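Whiteboard paint on a curved wall – ghosting after a few months
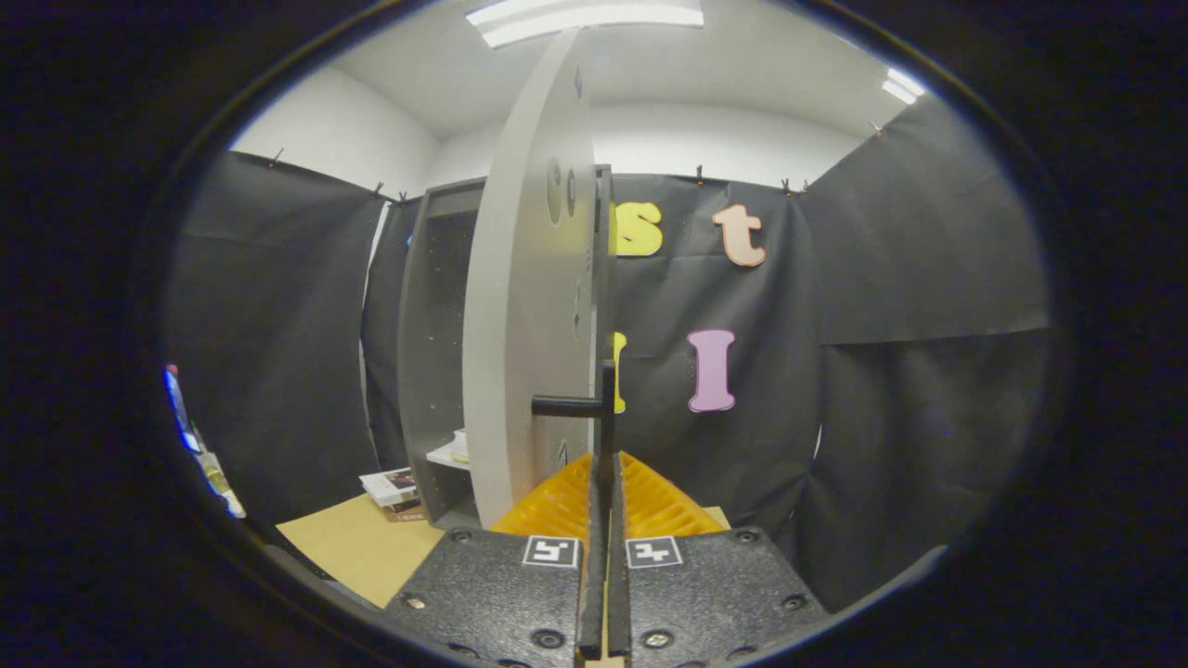

Posted by Naima El Khatib, Aug 18, 2021

We have a curved partition in our shared office in Drurkside that was coated with two-part whiteboard paint (Dosadel, gloss white) in February. The substrate is skimmed plaster over bending ply. The first weeks were fine. Now anything left on it for longer than a day or two leaves a grey or coloured shadow that a dry eraser won't shift. Red is the worst and green is nearly as bad. Black comes off if it is wiped the same afternoon.

What I have tried so far:

Microfibre cloth and water – no change.
Spray cleaner from the stationery cupboard – lifts some of it, then it smears.
Writing over the shadow with a fresh marker and wiping straight away – works on black only.

The tin says to use 5 square metres of coverage per kit. The painter used one kit for the whole wall, and I suspect that was stretching it. Is the coating too thin, or is this a cleaning problem? I would like to avoid sanding back if possible, as people work on both sides of the wall.

wrenfield_coatings

It could be either, so test before you buy anything. Put a small amount of isopropyl alcohol (70 per cent or stronger) on a white cloth and rub one stained patch for half a minute. Look at the colour on the cloth.

If the shadow goes completely, the film is sound and you have a build-up of marker residue and cleaner. Go over the whole wall with alcohol, changing the cloth often, then rinse with plain water and dry it. Stop using the spray cleaner. Many of them leave a film that holds pigment.

If the shadow stays, the pigment has gone into the coating. A thin coat over plaster does this, and so does a coat written on before it has cured. Two-part products generally want a week at normal room temperature, longer in a cold building. Measure the wall along the curve, not straight across from end to end. The straight measurement always comes out smaller and the kit gets spread too far.

For a recoat, scuff with 240 grit by hand, wipe down, and apply a full kit per rated area with a 4 mm nap roller. Work top to bottom in narrow strips and keep a wet edge. On a curve the roller rides on its ends, so use a short one. A vacuum sander will keep most of the dust down.

Radwan

Had the same thing, changed marker brands and it mostly stopped. Cheap ones are rubbish.

tobermory_fitout

Agree with the alcohol test. One addition: check that the new coating is compatible with the old one before you recoat. Dosadel over Dosadel should be all right, but I put Ranero over a different maker's product once and it wrinkled within the hour. Do a patch near the floor and leave it overnight.

If the wall fails again, the other option is self-adhesive whiteboard film. It bends one way without trouble, so a simple curve is fine. Ours cost $149 a roll and has lasted well, although the joins show.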